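Call for participants: home trial of the Nandetti countertop arm

Nandetti is looking for households to test its kitchen arm kit before it goes on general sale. The trial starts in March and runs for 3 weeks in each home. Participants are paid $230 on completion and do not have to buy anything.

What the kit is

The kit is a single robot arm with a two-finger gripper, a control unit and a tablet app called Leltova. It is meant for people who want help with light fetching and clearing jobs in the kitchen: moving a plate, picking up a piece of fruit, setting a box upright, putting things back where they were. It does not cook, and it does not handle knives or hot pans. The app will not let you schedule those jobs.

Setup takes one visit. Our installer brings the arm, mounts it, runs the safety check and shows you the app. You will need a clear stretch of counter near a wall outlet and a home internet connection. Renters can take part - the mount clamps on and leaves no holes - but please get your landlord's permission in writing first.

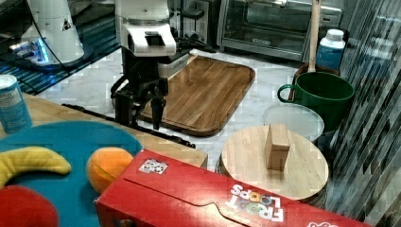 Leltova, 11 February 2021

The items used in the trial are ordinary ones. Toy fruit, a cereal box, a can, a plate and a wooden cutting board all come up in our practice tasks, and we will ask you to add things from your own cupboards as you go. We are most interested in the items the arm gets wrong.

What you will do

Run the arm on at least 3 short tasks a day, at times that suit you. You choose the tasks from a list in the app. After each one you tap a rating and, if you like, leave a comment. Once a week there is a phone call with our test team. Calls are in the evening unless you ask for a different time.

You will also keep a paper log of anything you had to fix by hand, such as an item the arm put down in the wrong place. We supply the log sheets and a prepaid envelope.

Who can apply

You must be 18 or older and live within driving distance of our Nyarko Street workshop. Households with children are welcome, but the arm must be switched off at the wall when a child is in the kitchen without an adult. We cannot accept homes where the only free counter is next to a gas burner.

No technical background is needed. People who have used an earlier version of the arm, or who work for a company that makes similar products, are not eligible.

Privacy

The kit records the position of the arm and the result of each task. Camera images stay on the control unit unless you choose to send one with a comment. You can see and delete stored images in the app. At the end of the trial we collect the kit and wipe the unit while you are present.

How to apply

Fill in the form on the Aka trials page and attach a photo of your kitchen counter. Tell us how wide the free space is and where the nearest outlet is. We reply to every application by email. If you are selected, you will get the participant agreement to read and sign before we book the installation visit.

Payment is by check or bank transfer after the kit has been collected. If you withdraw early, you will be paid for the full weeks you finished.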